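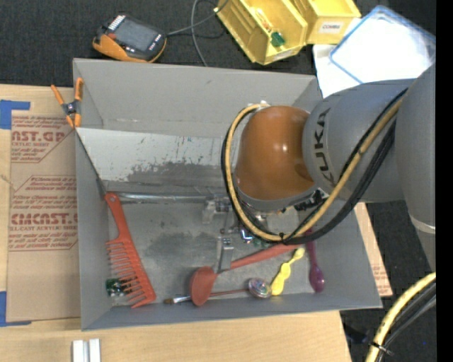

How long do you keep the things people leave behind?

Sixty-six days, then they go to the thrift store on Lelport Street.

Kamrul Herath wrote that down, though he had asked only about a comb. His mother had lost it in July, on the ferry or at the landing, and it was now the middle of fall. She still brought it up at dinner.

"Red," he told the clerk. "Wide teeth. There's a hole in the handle."

The clerk turned a page in her book - she had 119 entries for that month, most of them umbrellas. She ran a finger down the column and stopped.

"Comb, large," she read. "It doesn't give a color."

"Where did it go?"

"Lelport Street."

He thanked her and walked the six blocks. The store was open. A woman at the counter was pricing cups, and he waited until she had finished the row before he asked her where she kept the combs.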